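Cloltar finger pads, set of two

I sell these pads for the Rolland gripper and I run them on my own arm, so let me get the bad news out first! Pads from the August batch can creep off the fingertip. Mine let go of a hardcover at 70 percent grip force and it landed flat on the tabletop with a bang (I jumped). The glue goes soft with long use, and glossy covers make it worse.

If your pack is stamped 129, please stop lifting with it and write to me, I'll swap it free. Until the new pads come, stay at 50 percent or lower and keep your hands out from under the load.

My test piece these days is a juice cookbook with a slick, shiny cover, and I go at it slowly from the bottom edge, fingers wide open.

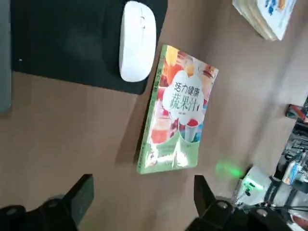 Fits

Rolland and Brengate grippers. Kedia needs the longer screws.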